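Intro to Automation, Unit 2 handout
Can a machine do the chores yet?

Read before lab. Bring a printed copy, there are blanks in the margin for your notes.

Last unit we looked at machines that repeat one motion for years. A bottling line does not need to know what a bottle is. This unit is about work where things move around between one try and the next, such as clearing a table, sorting a drawer, or stocking a bench with parts. Most paid chores are of this kind, and so are nearly all the unpaid ones.

The task we will keep coming back to is a bench chore, done in simulation: two arms sharing one perforated table, small items to pick up, and a square of blue tape on the surface.

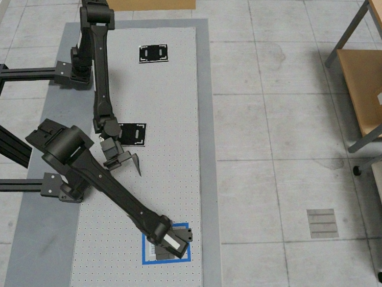

Why do we start with bench work when the unit is about chores?
A bench has a flat surface, known heights and few surprises, so when a machine fails there we can usually find out why. A kitchen fails in too many ways at once.

Terms you need

Reach: the space an arm can get its gripper into. Two arms with overlapping reach can share a job, but they can also hit each other.

Grasp: the way the gripper holds the object. A parallel grasp closes two fingers on opposite sides. It suits boxes and blocks. It is poor for cloth, and cloth is a large part of housework.

Tolerance: how far off you can be and still succeed. Putting a sock in a hamper has a tolerance of a hand's width. Seating a rack in a holder may allow less than the thickness of a coin.
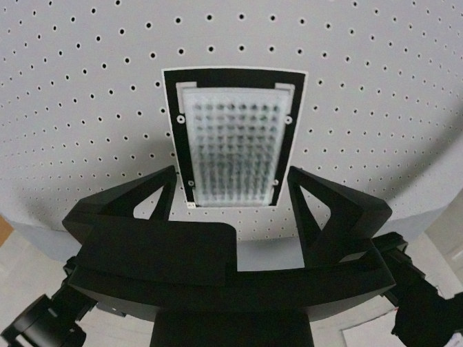

Tight tolerance is where people expect machines to shine, and on a fixed line they do. Once the part can be anywhere on the table, the machine has to find it first, and any error in finding it is added to the error in moving. Work through the Owen worksheet for this. It gives you two error sources and asks for the total. Show your steps.

Where things stand

Shop floor: moving known parts between known places is routine. Mixed bins are possible but slow. In the Trerno case (reader, chapter 8) the arm matched a new worker on accuracy and took nearly 4 times as long.

Household: floor cleaning is done, more or less. Dishes and laundry are shown in demos, usually with a person close by. The Jullska case covers a dish-loading trial that was stopped in July. Pay attention to what they counted as a success. 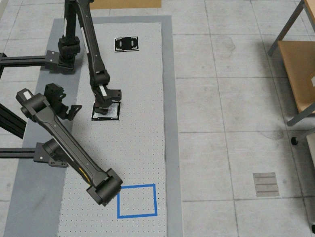 When you read any claim of this kind, write down how many tries were made, who reset the table between tries, and whether the objects were new to the machine. The Etora report leaves out the second of these. We will discuss how much that changes the result.

For lab: pick one chore you do at home and split it into steps. Mark each step with its tolerance (loose or tight) and the grasp it needs. One page, handwriting is fine. Hand it in at the start of lab.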